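Home Safety Products, Unit 4: Grab Bars and Handrails
Lecture notes

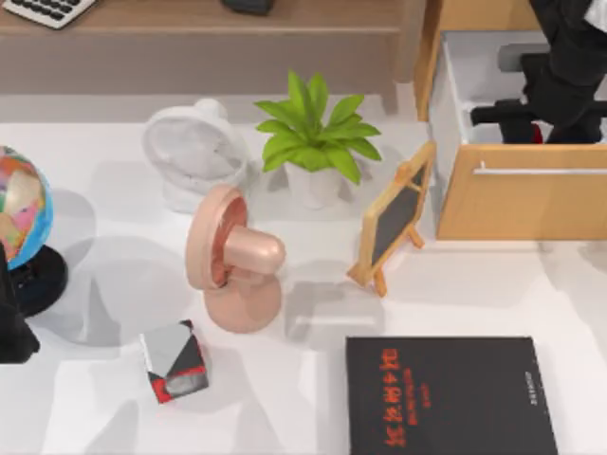

Fig. 4.1. Drawer with a horizontal handle, pulled open.

A grab bar takes a sudden pull. A towel rack is built for the weight of a towel and must never be used in its place.

Screw-mounted bars
Fasten each flange into a stud or into solid blocking. Drywall anchors alone are not accepted in this course. The Galora bar in the workshop is marked for 200 pounds. Read the label on any other bar before loading it.

Suction bars
For smooth, nonporous tile only. The cup must not cross a grout line. Clean the tile, let it dry, press the bar flat and close both levers. Check the grip before every use. The Fulel sheet calls for a wait of 20 minutes before the first pull.

Stair handrails
The rail should run the full length of the stairs without a break. Return the ends to the wall so sleeves do not catch.

Care
Wipe with mild soap. No abrasive pads on coated bars. Tighten loose set screws with the hex key supplied.

For next time: read the Skastach installation leaflet, pages 1 to 5, and bring a tape measure.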